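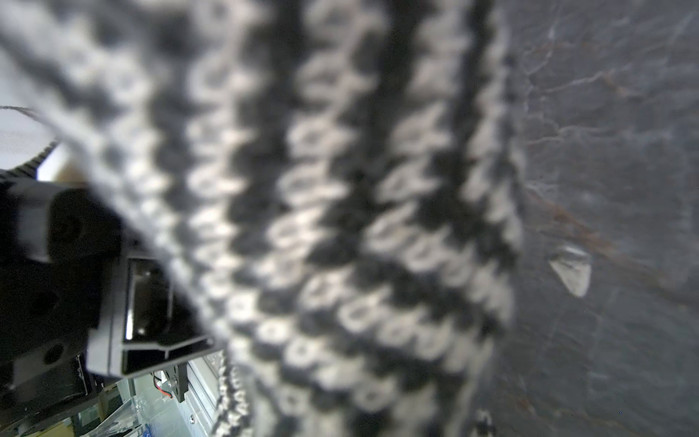
Patterned knitwear close to the gripper, seen from the wrist camera.

About Luleo

Luleo supplies and sets up robot arms for firms that handle clothing and textiles. We are based in Harholm, where we have a workshop, a small office and a test bench that customers are welcome to visit by appointment.

Our main product is the Duman handling kit. It consists of a gripper, a wrist camera, the mounting parts and the software that runs them. The kit is sold on its own for customers who already have an arm, or fitted and tested by us as a full station.

Knitted goods are most of what we do. Knits stretch, curl at the edges and catch on things, so we ask every new customer to send us a box of their own garments before we quote. We try these on the bench and send back a written report with the footage. There is no charge for a first report.

Duman kits are used for sorting returns, feeding folding tables and turning pieces over for checking. Our largest installation is at the Dreletov sorting works, which handles 4,000 garments a day over 2 shifts.

Service

Each kit comes with a service visit after the first 600 hours of running. Spare gripper parts are kept in stock at Harholm and can be ordered by phone or email. Training for operators takes one day and can be held at your site or ours. The next open training day at the workshop is in June.

Page last updated Apr 29, 2018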